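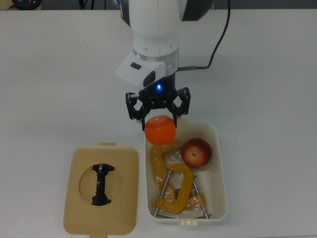

Fruit box with one apple in, one orange citrus above the rim.

Fruit boxes are back in April

The Tuvumley fruit box scheme starts again in April, and sign-up is open now at the front desk of the Isier building. Last season 136 households and offices took a box. We have space for 200 this time.

The main change is the box itself. The cardboard trays we used before went soft if they sat on a damp porch, and we threw out more of them than we liked. From April everything goes out in rigid plastic boxes with rounded corners. They wipe clean and they come back to us. Please leave your empty box where you normally pick up the full one. If you are missing a box, you will get your fruit in a paper bag until it turns up.

What goes in depends on what Nazarenko Orchards sends us. For the first few weeks that means apples out of cold storage and whatever citrus is still good. Small citrus finishes first, so expect more apples and some pears toward the end of the month. Berries start in June and will be packed separately in their own punnets.

A few packing notes, as several people asked how we do it and want to pack their own at home or for a school lunch table:

Apples go in first, stem up, along one side. They are the heaviest and they bruise whatever is under them.

Tangerines and other soft-skinned citrus go in next, set down by hand and never dropped. A dent in the peel does not look like much on the first day, but it will be moldy by the end of the week.

Pears go in last, with paper between them if they are close to ripe.

Keep bananas out altogether. They speed up everything else in the box.

Once you have your box home, take the apples out and put them in the refrigerator. Citrus is fine on the counter for 7 days, longer if the room is cool. Check it every couple of days and use anything that has a soft spot.

We packed 2782 boxes last season – a record for the scheme – and most of the complaints were about bruised fruit, so we are taking the packing more slowly this year. Pickup at the Isier building will open at 4 p.m. instead of 3.

The other pickup point is the Zivby bakery, by the side door. Boxes there need to be collected before the bakery closes at 6. To change your pickup point or skip a week, leave a note at either place two days ahead.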